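# Visit notes: Cirnthorpe manipulation software group, June 17, 2018

Attending from our side: Delphine Halvorsen and me. Host: Yatziri Magaña, who runs the perception and tooling work. We asked for a visit limited to software, and apart from a short walk past the machine shop that's what we got. The group occupies the second floor of the Skustidcombe building. Visitor parking is on the north side and the gate code we'd been mailed was out of date.

## Scope of their work

The group trains policies for handling garments: picking, dragging, unfolding, folding. Demonstrations are recorded with a hand-held gripper that has a wide-angle camera on it. An operator does the task by hand, the software recovers the gripper trajectory from the video, and the resulting dataset trains a policy that later runs on an arm with the same fingers. No teleoperation is used for data. They have a teleop stack and keep it for debugging.

Current dataset size is 2277 accepted demonstrations. Magaña was clear that the number is after filtering, and that the filter is where most of her time went last winter.

## Calibration

The lens is a fisheye. They don't rectify images before training. Rectification is done only inside the localization code, where the tracker needs bearing vectors, and the policy sees the raw circular image resized. Halvorsen asked whether the curvature hurts. Magaña said that an early rectified variant lost the outer part of the view and did worse on tasks where the garment spreads toward the table edge. She didn't have a clean ablation to show us and said so.

Intrinsics are refit whenever a lens is removed or swapped. The fit is a single command. It writes a versioned file, and every recording stores the hash of the file it was made with. A recording with no matching calibration is refused at import. We should copy this. We've lost data twice to calibration files overwritten in place.

## Finger width

Opening width comes from two square fiducial markers on the gripper. The tracker detects both, solves for each pose, and reports the distance between them along the jaw axis. That replaces an encoder on the hand-held unit, so the unit carries no motor feedback at all.

Failure cases we discussed:

- Cloth draped over a marker. Width is interpolated for up to 8 frames and the segment is flagged past that.
- Glare on the marker face. Mostly fixed in the exposure settings.
- Thick folds holding the fingers apart. The width is correct, but it no longer tells the policy whether the grasp is firm. Denim is the worst case they've met so far. A single layer and a stacked waistband give quite different widths for what the operator would call the same grasp.

For the last one they've tried adding the commanded width as a second channel on the robot side. There is no equivalent channel on the hand-held unit, so it can't be used in training without guessing. It's an open problem. I don't think we have a better answer.

## Trajectory recovery

Visual-inertial SLAM, run offline. Each workspace is mapped once with a slow sweep, and demonstrations are then localized against that map. Plain walls and cloth backdrops give few features, so large high-contrast shapes are fixed to them. Magaña says this did more for tracking than any parameter change.

Processing is a job graph managed by Ronelent, their in-house scheduler. It's a thin layer over a queue and a directory convention. Each stage writes outputs to a new directory and never modifies its inputs. Reruns are cheap and diffs between pipeline versions are easy. The interface is poor: logs are plain text, there's no search, and a failed stage is reported by the absence of a file.

Rejection rules, as far as I could write them down:

1. Tracking lost for more than 7 consecutive frames.
2. Velocity above the limit of the target arm.
3. Inverse kinematics infeasible at any point for the nominal base placement.
4. Manual reject, with a reason code.

Rule 3 is configured per robot, so one demonstration may pass for one arm and fail for another. They keep it in the store either way.

## Policy and control

The policy outputs short chunks of relative end-effector poses plus width. Inference runs on a workstation beside the cell. Observations are timestamped at capture and actions are scheduled against the same clock; anything already stale when inference finishes is dropped. End-to-end latency on the day was nearly 400 ms by their own monitor. That is slow, and the first few actions in every chunk are discarded as a result. Halvorsen thinks the image transport accounts for much of it, and Magaña didn't disagree.

Below the policy sits Ridgeway, the controller process. It interpolates poses, enforces workspace and speed limits, and holds a table plane below which the fingers may not go. The plane is entered by hand. I asked why it isn't estimated from the map, where the table is clearly present. The map frame and robot frame are never registered to each other in their setup, because relative actions make it unnecessary for the policy. Reasonable, though it leaves the safety limit dependent on somebody with a ruler.

## Follow-up

- Request the importer source and the calibration hash scheme. Magaña agreed in principle.
- Halvorsen to send our transport benchmark.
- Ask for the reason-code list used in manual rejects.
- Return visit in October if the arm-side width channel has moved.

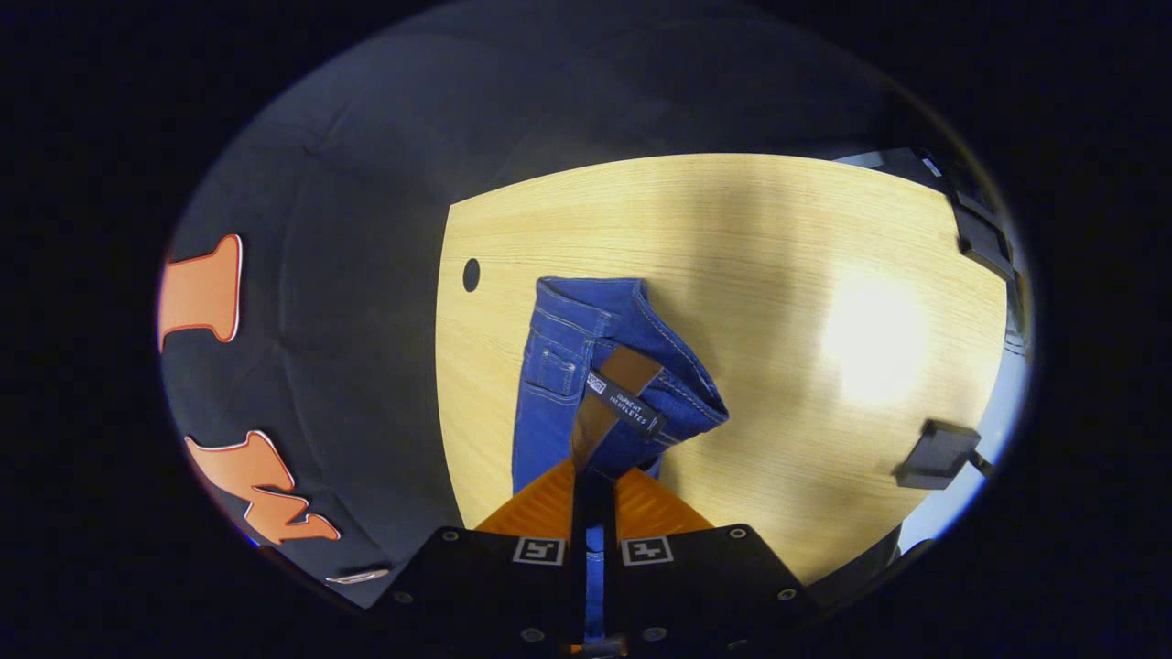 *Fisheye view from the hand-held gripper: folded jeans between the finger pads, width markers on the black face below.*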